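Home | Visits | Reading group | Links | Contact

Filed under: Visit reports, Robotics

Visit to the Kahsay lab, Larnadell

The spring visit took nine of us to Larnadell to see the manipulation group at the Kahsay lab. Carmela Parisi met us at the door and gave a short talk before we went through to the work area. The group studies how a robot arm can learn kitchen tasks from a fairly small set of demonstrations. Their current task is stacking bowls.

The method is easy to state. A person guides the arm through the task, and the motion and the camera images are saved together. A network is then trained to predict the next short stretch of motion from the latest images. The part the group considers its own is what they call start spreading. Before each demonstration a program picks where every bowl should go and which way it should face, so that people don't keep setting them down in the same handy spots. Kourosh Bakhtiari said that when he let people place things freely, most of the starts ended up looking alike.

The bowls themselves are ordinary. One is a small ceramic bowl with a dark flower pattern and two are stainless steel, one of them with a ribbed band around the lower part.
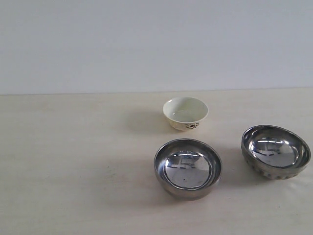
Page last changed: 10 Mar 2023

Steel is a hard case for this kind of system. The inside of a polished bowl reflects whatever is near it, so its appearance changes when the arm moves even if the bowl stays where it is. Periklis Tzavaras told us that their first policy did well on plastic bowls and badly on steel. It would close the fingers short of the rim, or reach for a bright patch inside the bowl. They tried a matte spray and got better numbers, but they dropped it. A kitchen wouldn't have sprayed bowls.

What they do now is train on 200 demonstrations with spread starts and add 30 more in which the arm begins in a bad position and has to recover. Kyu-ri Oh showed us the results on a wall screen. The earlier set, collected without the program, had 821 demonstrations, and the policy trained on it still did worse on steel than the one trained on the smaller set. She was careful to say that this was one arm and one table, and that the comparison should be repeated somewhere else. A group at Ostisau has agreed to try it in May.

Jasper Vanhove from our side asked how they score a run. A stack counts if the upper bowl sits inside the lower one and the arm has let go. Touching another bowl on the way is written down but isn't a failure. 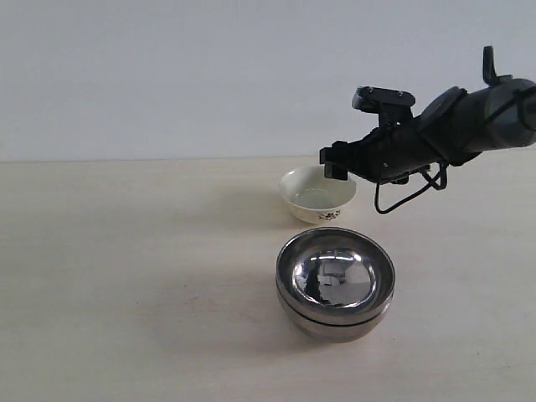
He also asked about order, as the task can be done in more than one way. The demonstrators are told to stick to one order within a session and to change it between sessions. Bakhtiari thinks mixed orders make the policy hesitate at the start, but he hasn't tested that separately yet.

We had less time than planned for the second room, where the training machines are, and saw it only from the doorway. Parisi has offered to send the slides, and they will go on the Reading group page when they arrive. The next visit is to Brurkthorpe. Names to Jasper, please, and say if you need a seat in a car.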